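The Early Bird

The train to Vilness went at 9, and I had not packed a single thing.

I ought to have been in a state about it. I'd had all of July to get ready, and the letter had been stuck to the fridge so long that the corner had gone brown from the kettle steam. Come to Barnwood, it said, bring clothes you can sing in, we start at noon whoever's there. But I woke up before the alarm that Saturday with such a lovely fizz in my chest that I went straight down in my bare feet and began heaping clothes on the best table.

The best table was my grandmother's, and so was the lace cloth on it. She called it the Zistitano, after the town where she'd bought it on her honeymoon, haggling in a language she didn't speak. When I was small I used to poke my little finger through the holes and get told off. You ate nothing on the Zistitano. You folded on it, though, every Sunday night of my childhood, because she said a person folded better on something beautiful, and I believed her then and I believe her now.

So, the shirt first. It had to be the shirt! White, navy round the neck, EARLY BIRD marching uphill across the chest in big navy letters, with little red hearts in pairs dotted about in between as though somebody had thrown a handful of them. I'd bought it at Verstraete's in the sale, the same week I got my place in the choir, and I had never once been early for anything while wearing it. I laid it down on its back and pulled the hem towards me.

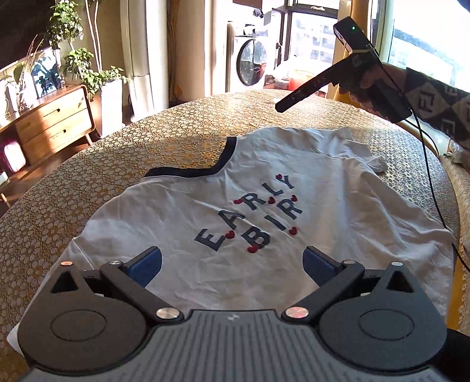
There is a way of doing it that she taught me. Smooth from the middle out, with the flat of both hands, and don't hurry the sleeves. Bring one side in as far as the neck, lay the sleeve back along itself, then the other side to match. Up from the bottom, and up again. You should end with a parcel that would fit in a bread tin. Mine has never fitted in a bread tin, but it was getting closer, and I said so out loud to the plants.

The wrinkles wouldn't go. I pressed them and they rose up again, quite cheerful about it. I thought of getting the iron out and then I thought of the clock, and decided that sixteen altos in a draughty hall would not be inspecting my front.

After that it all went beautifully. Trousers, jumper, the green cardigan with the good pockets. Socks in the corners of the case, where she always put them. I sang the second verse of the Barnwood song while I did it, the low part, which is nothing at all on its own, just two notes rocking back and forth like a boat tied up, and I got it right the whole way through for the first time. I had to stop with a sock in each hand. I'd been getting it wrong since spring!

I did it again to be sure. Right again.

Then I looked at the shirt, in its nearly square parcel with one heart showing on the top, and thought, what on earth are you doing in a suitcase? I shook it out. All that folding gone in a second, and I laughed so much I had to hold on to the table. On it went over my vest, creases and all.

I smoothed the Zistitano flat where the case had dragged it, and I couldn't help it, I put my little finger through one of the holes. It doesn't go past the first knuckle any more.

Ten past eight. The station is a quarter of an hour if you walk it slowly. I picked up the case and ran.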